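Kidis Mug Library: Frequently Asked Questions

What is the Kidis Mug Library?
We hire out reusable mugs, cups and wash tubs for markets, school fetes, footy finals and community events. You collect them clean, use them on the day and bring them back dirty. We do the washing up at our depot in Malance Street.

How many mugs can I borrow?
The smallest hire is one crate of 40 mugs. The most we can send out for a single event is 200. If you need more than that, email us early and we will let you know whether a second pick-up on the day is possible.

What does it cost?
Hire is charged by the crate and includes washing. There is a refundable bond on every booking, paid by card when you collect. Schools, kindergartens and registered charities pay the bond only. Current prices are on the booking form.

How far ahead should I book?
Two weeks is enough for most of the year. November and December fill up quickly with Christmas markets and end-of-year concerts, so book by the end of September for those. Bookings can't be held without a contact number.

When can I collect and return?
Collection is from 7.30 am on weekdays. Weekend events collect on Friday and return by noon on Tuesday. Late returns are charged one extra day's hire per crate. Please ring the bell at the roller door, as the front office isn't always staffed.

Do you deliver?
We deliver within the Grasudus council area and to Harawira. Outside those areas you will need to collect. Crates fit flat in the back of a station wagon or a ute with a cover. They are heavy when full and are best lifted by two people.

Do I need to wash the mugs?
No. Tip out any leftover drink, scrape out teabags and marshmallows, and stack the mugs upside down in the crate. Please don't put rubbish or serviettes in with them.

What happens if a mug is broken or goes missing?
We allow two losses per crate at no charge. After that the replacement cost comes out of your bond. Wrap broken pieces in newspaper and leave them on top of the crate so our washers can see them.

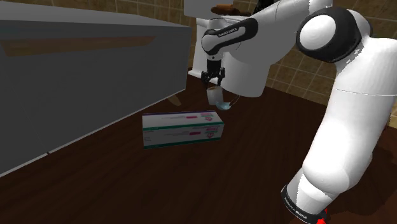
Can I use the mugs for soup or cold drinks?
Yes to both. They are also fine for ice cream. Don't put them in an oven or over a flame, and don't use them for paint or candle wax.

Can we put our own logo on them?
Removable stickers on the outside are fine if you take them off before returning the crate. Permanent markers and printed transfers are not allowed.

Can I donate mugs?
We take plain ceramic mugs without chips or cracks. We have 286 on the shelves now and are mainly short of smaller ones. Drop donations at the depot during collection hours. We can't accept glass, travel cups or anything with a metallic rim.

Do you lend plates and cutlery?
Not yet. We have 27 serving platters that can be added to any booking, listed under Extras on the form.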